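Eltwood CC selection for the Grendine game

gruber_d
So Roman's been dropped for Grendine away. Eleven off his last two innings, fine, but he made runs all through August and he's the only one of us who can play spin. I don't get it at all!

elsie_t
I do. Kopecký has scored over 300 for the seconds and kept wicket better than anybody. How long is the kid supposed to wait?

gruber_d
Then bat him at six and leave Roman at three. Luzius can miss one -- sorry Luzius.
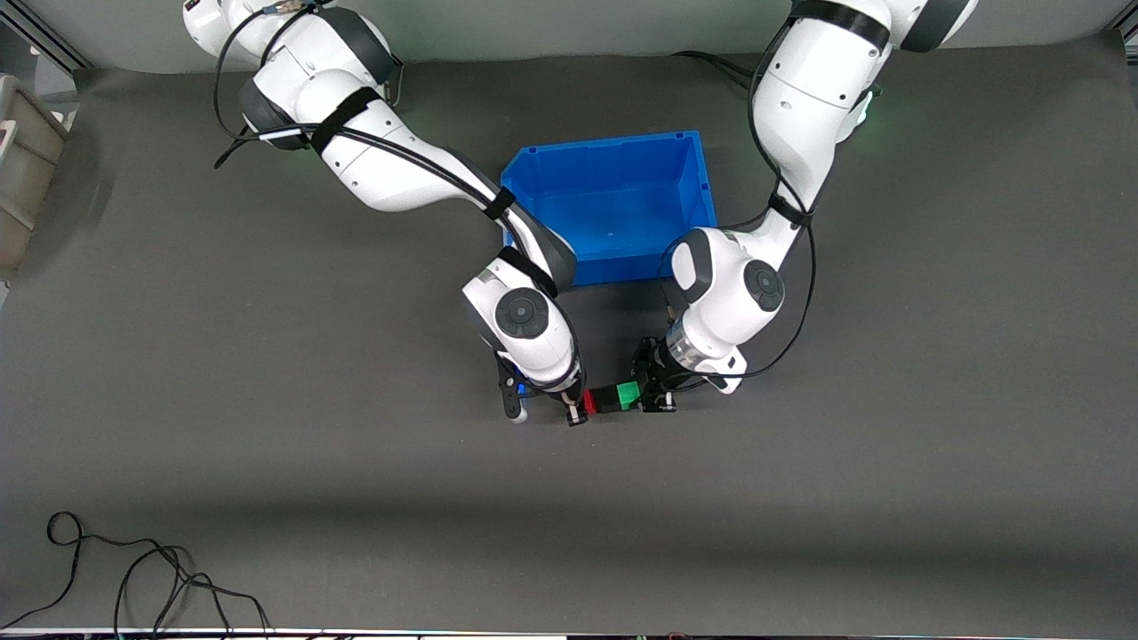 White arms, blue bin, gray table

luzius_b
Charming, Damian. I'm bowling first change, so who takes my overs, you? I've seen your off breaks.

elsie_t
Ha! I still say Roman opened the face to the same ball both times. A week in the nets won't hurt him.

rupertr
Roman here has been told he's first reserve, and he took it better than this thread did. Kopecký keeps and bats at three. Cars leave the Greken lot at 9, bring whites AND the September match fee please.

gruber_d
Fine. Still wrong though. Has anyone got room for my bag?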